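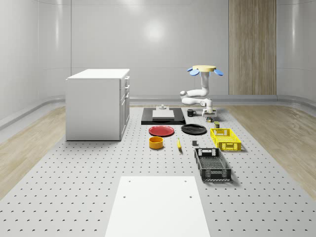 Morwood supplies tabletop manipulation scenes as simulation packages, and this gallery covers the kitchen set, release 6, rendered from the customer build. The package contains the room, the bench, the arm and the loose items, with collision shapes and mass values for each. All of the loose items are separate assets. The two crates, for instance, one yellow and one dark grey, have open lattice walls, and those openings are present in the collision geometry as well as in the visual mesh. That costs some solver time. A simplified version with solid walls is included in the same folder for users who only need the crates as drop targets, and either version can be selected in the scene file without touching anything else. The perforated bench top is handled the other way: the hole grid is visual only, and the contact surface is a single flat box.

The arm is hung from above, with the gripper working downward onto the bench. Joint limits, link inertias and the gripper's finger travel are set in the arm file and should be edited there. Values entered in the scene file are overwritten on load.

About the package

The kitchen set was first released in July under the name Lucero, and the folder names still use it. It is sold as a single-seat or site licence. The site licence covers any number of machines at one address, including headless nodes. Both come with the same assets and the same update period, and neither needs a network connection after activation.

Release 6 changes are listed below.

Friction values for the plates and the bowl have been remeasured. The old values were too high, and a plate pushed at the rim would tip before it slid. Users with trained policies that depend on the old behaviour can load the previous material file, which is kept in the archive folder.

The default physics step has been shortened. Scenes with both crates and all cans active are stable at the new step. At the old step, small cylinders resting against a crate wall could jitter.

The random placement tool now accepts a minimum spacing for each item instead of one value for the whole bench. It also rejects any layout in which an item would start inside the arm's parked volume.

Room lighting is exposed as a group. Intensity and colour temperature can be varied per episode, and the ceiling panel can be moved or switched off.

Bench layouts

The package ships with 14 fixed layouts and the random placement tool. The fixed layouts are intended for comparing runs, and their numbering will not change between releases. Items keep the same identifiers in every layout, so a script written against one will run against the others.

Each layout can be rendered from 10 stored viewpoints. The viewpoints are saved with position, orientation and field of view, and can be copied into a user file and changed there. Depth, segmentation and surface normal outputs are available from all of them. Render size is set by the user; there is no upper limit in the licence.

The view below is from the front of the bench. The gripper is over a small red and white item, with a can of SPAM on one side and the black mug on the other. Spacing like this is useful for checking finger clearance before a grasp is attempted, and the clearance readout can be left on during playback. 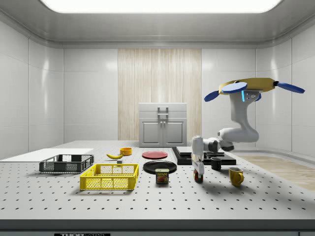 Installation

Unpack the archive to a path with no spaces in it. Run the check script from the top folder. It loads each asset once, reports missing textures and writes a log file. The full check takes 14 minutes on our reference workstation and can be stopped at any point without harm.

Colours that look washed out on first load are nearly always a display profile problem. Compare the render against the colour chart in the documents folder before changing any material settings.

Known limits

Liquids are not modelled. The mugs and the bowl are rigid bodies, and anything placed in them is treated as a solid.

The cans do not dent, and their labels are fixed textures. Replacement labels can be applied if they match the supplied layout template.

Cabinet drawers can be opened by script. Grasping the handles works with the default fingers, but contact on the narrow handles is sensitive to step size and should be tested at the user's own settings.

The supplied controller is a basic position controller, meant for setup and checking. It has no force limit. Users who need compliant behaviour should connect their own.

Related packages

Utthorpe is the workshop set and uses the same bench and arm files. Dresico is a converter for moving layouts between the two sets. It is included with the site licence and sold separately to single-seat users. Items from one set can be loaded in the other, though the friction tables must be merged by hand.

Page updated February 2024. Licence terms and the current price list are available from the Morwood sales desk on request.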